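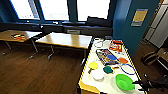

White top, yellow edge, with clutter on it.

Prenside Residents Forum > Homes and Repairs > Getting marks off a white table top

tealeaf_jan
Has anyone had luck getting yellowing and general greyness out of a white table top? Ours is in the back room and gets used for everything from homework to potting up seeds. It was properly white when we got it and now there's a dull patch at one end where people lean. I've tried washing-up liquid and a soft cloth, which shifts the surface dirt but not the patch. I don't want to paint it if I can help it. The yellow edging is fine, it's only the top that looks tired.

Mossop
What is the top made of? Painted wood, laminate and solid plastic all want different treatment. If you don't know, look at the underside near a screw hole. You can usually see the layers there.

tealeaf_jan
Underneath it's brown board with a thin white skin on the top. The label says Emora and a number, 316, but I can't find anything under that online.

Mossop
Then it's a laminate of some sort. Bicarbonate of soda mixed with a little water, left on for ten minutes, then wiped off with a damp cloth. Don't scrub. Do it twice if you need to.

back_lane_dave
I'd go careful with bicarb on anything shiny. It took the finish off our worktop and left a matt ring you could see from the door. Try white vinegar first, half and half with warm water.

Mossop
Bicarb won't do that unless it's rubbed in dry. I have used it on kitchen tops for years with no trouble.

back_lane_dave
Well, it did it to ours, and it wasn't dry. I'm only saying test it somewhere out of sight first.

kettleside
Agree on testing. The underside is no use as it's a different surface, so pick a corner that normally has something standing on it.

One question for the original poster - is the patch rough when you run a fingernail over it? If it's smooth it may be a stain. If it drags, the surface is worn and no cleaner is going to bring it back.

tealeaf_jan
It drags a bit. Not all over, mostly in the middle of the patch.

kettleside
Then I think that part is wear. You can make it less obvious by getting the rest clean, but I wouldn't expect a miracle.

ninefields
We had the same thing and used the Firnness cream from the hardware shop on the corner by the station. A small pot was £12 and we have hardly made a dent in it. It fills the fine scratches so they don't hold dirt. You do have to put it on again every couple of months, and the table is a bit slippery for the first day.

Mossop
£12 for what is more or less wax. Car polish would do the same job and most people have some in the shed.

ninefields
I wouldn't want car polish on a table that people eat off. The cream says it's fine for that once it has been buffed.

Mossop
Fair point if it's used for food. I was thinking of it as a hobby table.

p_hollins_road
Has anyone priced a replacement top? Petersen on the trading estate cut board to size and will put an edging on. They quoted me £356 for a big desk in June, with fitting, so a smaller one would be a good deal less. They can do coloured edges but you have to ask, it isn't on their list.

back_lane_dave
That's a lot of money for a bit of board. You could get a whole second-hand table for a quarter of it.

p_hollins_road
You could, but mine had to fit into an alcove. If yours stands in the open then yes, second-hand makes more sense.

tealeaf_jan
Thanks all. A new top is more than I want to spend on it. I tried the vinegar last night on the corner by the wall and left it about 2 minutes. It took off a faint brown tea ring I'd stopped noticing and hasn't dulled anything as far as I can tell. I'll do the rest at the weekend and then look at the cream for the worn bit.

kettleside
Rinse it well afterwards, especially along the edging. If water sits in the join the board underneath swells, and then you really will need a new top.

back_lane_dave
Glad the vinegar worked.

Mossop
Bicarb would have had the tea ring off as well.

tealeaf_jan
I'll try it on the other corner, Mossop, and let you both know.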